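Bodberg two-finger grippers, second look

We paid 668 for the pair in June, after the Dobre set wore out. The Prumiswood shop page promises "any household part". I doubted it, so out came the flat-pack stuff. 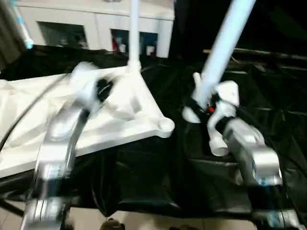
Light-stand parts, right arm on the white fittings.

Smooth plastic is a fair test of grip. I'd still want softer pads, and 30 extra for them is cheeky.

Chair legs are harder. The fingers do close around the tube, but I wouldn't trust them with a heavier chair.
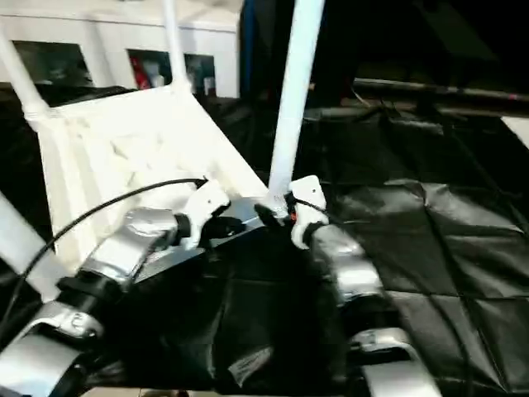
Worth the money?

Maybe, on sale. At full price I'd wait.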